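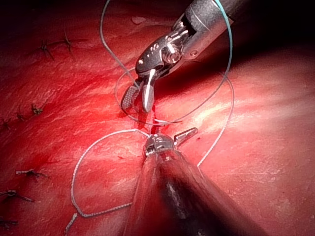 Surgical trainees at Semstead will spend more of their time on stitching from February, when a longer suturing course replaces the short block taught until now. The new course has 37 places and is open to residents in their second year or later.

Teaching is built around closing a wound with two instruments, passing a curved needle and tying off the thread without pulling the tissue. Residents must log 100 knots before they move on to a running line of stitches, and 200 before they can ask to be assessed. 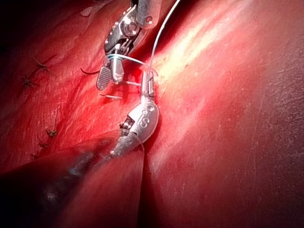
Habibur Begum, who wrote the course, said thread handling takes longer to learn than most residents expect. "People want to get to the needle," Begum said. "They lose time on the loops. If the thread is lying in the wrong place, the knot won't sit flat."

Each group will have four residents and one instructor. Þórarinn Bjarnason will lead the evening groups, which start at 6 p.m. in the Nirnska wing.
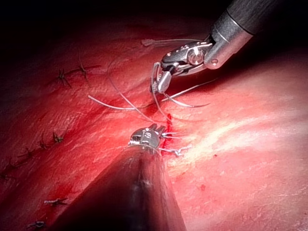
A curved needle held in the jaws of the upper instrument, with suture thread across the tissue.

Applications go through the Sheikh education office. Residents who finished the old block can join at the second stage.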